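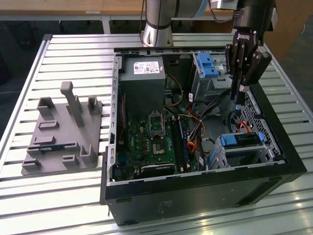
Cirham Workshop > Cells > Jostdale cell > FAQ

Setup | Daily checks | FAQ | Faults | Spares | Contact

Jostdale cell - frequently asked questions

Stuff people keep asking about the desktop tower cell. Read this before ringing the bench. If it's not in here, check Faults first, then ask.

What does the cell do, in short?

Works on old desktop towers. Case goes on its side on the slatted table, side panel off, open side up. Arm reaches in from above with the two-finger gripper. Small parts go in and out by way of the grey printed plate next to the case. Drives, clips, cables, memory. Boards stay in the case for now.

Which way round does the tower go?

Power supply at the end nearest the plate side, drive bays at the other end. Get it backwards and every taught point is rubbish. Push the case up to the stops, don't just eyeball it. We've had people eyeball it.

Do I have to clamp it?

Light cases, yes. Heavy steel ones mostly sit still but the big blue latches on the drive bays take a bit of a shove to open and the whole thing can creep. If you see it creep, stop, re-seat, run the corner touch-off again. Don't nudge it back by hand and carry on.

How do I do the corner touch-off?

1. Teach pendant, manual, slow.
2. Fingers closed.
3. Jog to the front left corner of the case, touch lightly, save.
4. Same for the other three corners. That's 4 altogether, no skipping.
5. Save as the case frame, not the table frame. (Yes it lets you pick the wrong one. Yes we asked for that to be changed.)

Then do a dry run above the case with the fingers open. Watch the cable on top of the gripper while it goes.

The printed plate - can I move it?

No. It's bolted through the slats and the program knows where it is. If you really must shift it, it needs re-teaching, all the pockets, not only the one you care about. The upright with the bent-over top is the one people knock, so park the arm away from it when you're loading.

Who makes the plate?

We print it. Files are in the shared folder under Grirkau, grey filament, 83 grams of it if the slicer is telling the truth. Print it flat, no supports except under the bent-over bit. Old plates go in the scrap bin, please don't put them back on the shelf, they look exactly the same as new ones.

What gets checked every morning?

- Finger pads, wear and grit
- Screws on the finger joints, snug not gorilla
- Cable off the top of the gripper, no kinks, not rubbing on the arm
- Slats swept, vacuum not compressed air
- Plate pockets clear, screws love to hide in the slots
- E-stop, press it and make sure it stops

Ten minutes if you don't get talking.

How often do the finger pads get changed?

Every 400 cycles or when they go shiny, whichever's first. Shiny pads slip on plastic handles before they slip on metal ones so don't trust a test on a bracket. Spares are in the drawer under the pendant. Change both at once. Re-zero the gripper after - open, close, open - and note it on the sheet.

Why does it drop the blue clips?

Nearly always grip force. Vanags (that's our cell software, for the new people) keeps a force setting per part, and somebody copies a metal part over to make a new one and forgets to change it. Too much force and a small clip shoots out sideways. Start low and go up till it holds through a slow lift. Current setting for small clips is 29 in Vanags. Not newtons, just whatever Vanags calls a unit.

If force is fine look at the pads. If pads are fine, look at the approach angle.

Does the CPU have to be out?

For the training towers yes. They come to the cell with the socket empty. Keep fingers, sleeves and tools off the pins. If you've bent any, tag the case and swap it, don't try and fix it on the table.

What about all the wiring?

Biggest pain of the lot. Loose wiring ends up under the fingers or across the drive cage and the arm doesn't know the differnce between a cable and air. Tie what you can back toward the board. Power leads and data leads in seperate bundles if there's slack. Anything you can't tie gets tucked down flat. Look at it from the gripper's side before you start, the wrist view shows you things you'd never spot standing at the bench.

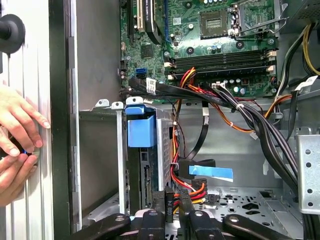
Page last changed: August (wiring and wrist view sections)

What should I look for in the wrist view?

The path between the fingers and the drive cage. Anything drooping across it, move it. Single thin data cables hanging in the middle are usually OK if they swing free, thick harnesses are not. Blue drive handle should be in plain sight before you let the program run on. If you're reading cable labels off the screen, something like ODD F4 should be sharp enough to read - if it's mush, clean the lens.

What do I clean the lens with?

Lens wipe, dry. Not your shirt. Not the isopropyl either, that's for the pads and the table.

Picture's sharp but the picks are off to one side. Now what?

Camera's been bumped. Happens when the case is loaded with the arm still low. Tighten the mount, run the camera check from the Vanags maintenance menu, then try a pick on the plate before you go back in the case. Still off? Do the corner touch-off over. Still off after that, bench.

Can I tape cables down?

Yes, painters tape, low tack. Pull it off when the case is finished with, it goes gummy. No duct tape. Please.

Zip ties?

Fine. Trim the tails flush, cut ones snag the pads.

Can I reach in while it's running?

Not in auto. In manual at slow speed you can steady the case or hand a part over if you've got a second person on the pendant, and they say it's clear out loud first. Keep clear of the knuckles of the gripper, they swing out wider than the fingertips when it opens.

It stopped halfway and says "contact". Do I just reset?

Look first. Usually a finger has hit the drive cage edge or caught a wire. Jog straight up, slowly, not sideways. Sideways is how we lost a memory latch. Check the wire, check the pads, then reset and start the step over from the top. Two contacts in the same spot on the same case, stop and write it up.

Where do the parts go?

Back with the case they came out of. Tray has the case number on masking tape. Don't mix trays, the drive clips look the same between models but they're a hair different and won't seat.

Different case model, can I use the old program?

Copy it, rename it, redo the touch-off and every drive bay point. Don't save over the old one. We keep a backup on the Grirkau folder but it's only as fresh as whoever last remembered.

End of shift?

Arm up and parked, fingers open, pendant on its hook, power down at the cabinet switch. Case can stay on the table overnight if it's tagged. Sweep the slats again. Fill in the sheet, all of the boxes.

Still stuck?

Cirham bench, after 8 am. Bring the case number and what the pendant said, the actual words.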